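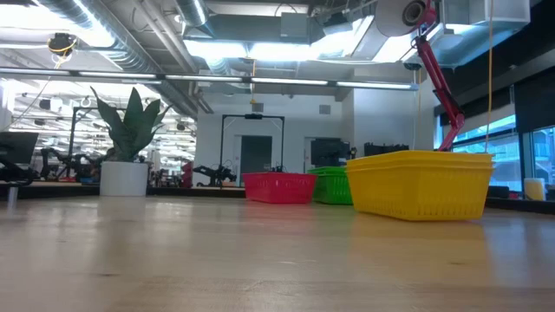 Plastic baskets on the wooden table.

Undora headset build: minutes of the developers' meeting
April 25, 2026
Last updated by T. Oshima

Present: Daichi Koyama (chair), Tsutomu Oshima (minutes), two from the Festov test group.

1. Previous minutes
Agreed with one correction. The shader task belongs to Koyama.

2. Engine upgrade
The Rornier branch now compiles on the new engine version. Oshima reported that the right eye renders one frame late when a scene loads with the headset already moving. It does not happen on the old version. He has cut it down to an empty scene with one light and will send that to the engine vendor. Until there is a reply, release builds stay on the old version.

3. Frame timing
Koyama went through the profiler captures. The menu scene makes 1272 draw calls, most of them from text labels that are not being batched. Target is 260. He will merge the label materials first and measure again before touching the lighting.

The Festov testers asked if texture size could be lowered too. Tried last December with no gain in frame time, so not to be repeated.
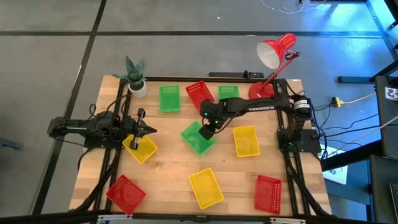 4. Controller input
The Kuroda plug-in drops the grip button after the headset sleeps and wakes. Restarting the app clears it. Oshima thinks the device handle is kept from before sleep. Fix to be tried on a separate branch.

5. Crash logs
Roughly 4000 entries since the last build, nearly all the same audio warning. Agreed to silence it in the logger so that real crashes can be found. Koyama has 9 reports still to read.

6. Actions
Oshima: vendor report, plug-in branch.
Koyama: label materials, new capture, remaining crash reports.
Festov: retest sleep and wake once the branch is up.

7. Any other business
Licence renewal held over to the next meeting.

Contact: Undora developers' list | Back to top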